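Skesura P37 – Structure tubulaire PVC pour serre de culture
Référence : 843-P37 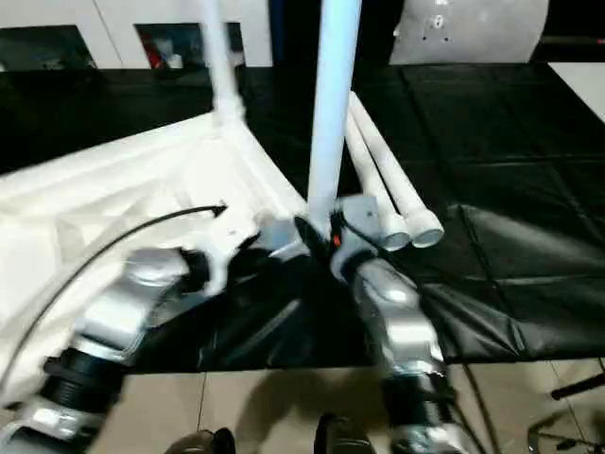 La P37 est une structure démontable destinée aux serres de petite surface, aux tunnels de semis et aux abris de culture sous voile. Elle se monte sans collage ni perçage. Les tubes s'emboîtent dans des embases moulées et se maintiennent par serrage conique.

La gamme P remplace l'ancienne série Jirkell, dont les raccords restent disponibles en pièces détachées jusqu'à épuisement du stock. Les tubes des deux séries ne sont pas interchangeables.

Caractéristiques techniques

Matériau des tubes : PVC rigide, teinté dans la masse, stabilisé anti-UV
Coloris : blanc
Embases : plastique moulé, nervuré
Entraxe maximal entre montants : 500 mm
Nombre de montants par kit : 7
Température d'utilisation : de -7 à +37 °C
Garantie : 7 ans sur les tubes, 2 ans sur les embases

Domaine d'emploi

Culture de plants en godets, hivernage de plantes en pot, protection de semis précoces. La structure accepte un film polyéthylène, un voile de forçage ou un filet anti-insectes. Les bâches armées sont à exclure, leur masse dépassant la charge admissible des arceaux.

En site exposé, l'ancrage au sol est obligatoire. Le kit d'ancrage Plumgate (sardines et sangles) est vendu séparément. Sur dalle, prévoir un lestage de chaque embase par sac de sable ou fixation par vis et chevilles dans les trous prévus à cet effet.

La tenue à la neige n'est pas garantie. Retirer la couverture ou dégager régulièrement la charge en cas de chute annoncée.

Montage

Poser les embases sur un sol plan et contrôler l'équerrage par mesure des diagonales avant d'engager les montants. Enfoncer chaque tube jusqu'à la butée. Un tube mal engagé se repère au jeu latéral en pied. Ne pas utiliser de maillet métallique. Par temps froid, stocker les tubes à l'intérieur la veille du montage, le PVC devenant plus cassant à basse température.

La lubrification des emboîtures est déconseillée. Si l'insertion est difficile, vérifier l'absence de bavure en extrémité et ébavurer au papier abrasif fin.

Entretien

Nettoyage à l'eau savonneuse. Ne pas employer de solvant, d'acétone ni de produit chloré concentré. Contrôler les embases une fois par an, de préférence en août, avant la remise en place des couvertures.

Accessoires compatibles

Porte à enroulement Prado, largeur simple
Clips de fixation pour film, sachet de 37
Embase d'angle seule
Kit d'ancrage Plumgate

Conditionnement

Livraison en deux colis, tubes et embases séparés. Notice de montage jointe au colis des embases. Signaler tout tube fendu avant montage. Les éléments recoupés ne sont ni repris ni échangés.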